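Woron Press to publish "The Second Widow" in January

Woron Press will release The Second Widow, a debut novel by Mayu Sekiguchi, in January. The book follows a retired duelist who moves home to care for his father and falls in love with the woman who has already buried his brother.

Editor Annatjie Khumalo bought the manuscript after one reading. "The hero is a coward for 28 chapters, and I still wanted him to be happy," she said.

An audio edition, read by Detlef Eichhorn, comes out the same day.
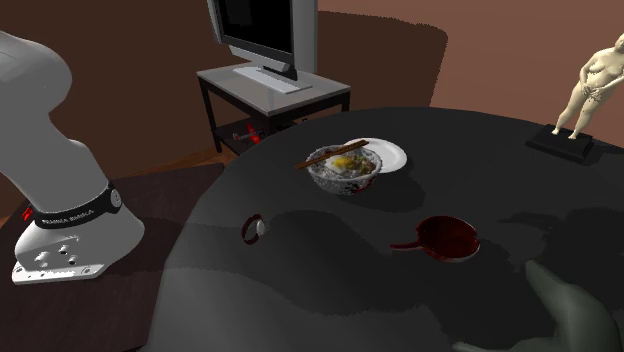 Author events

Sekiguchi will read for 45 minutes at the Clirura bookstore - doors open at 7 p.m. Seats are limited to 84 and signed copies will be on sale.

Review copies: Osamu Yokoyama, Woron Press publicity desk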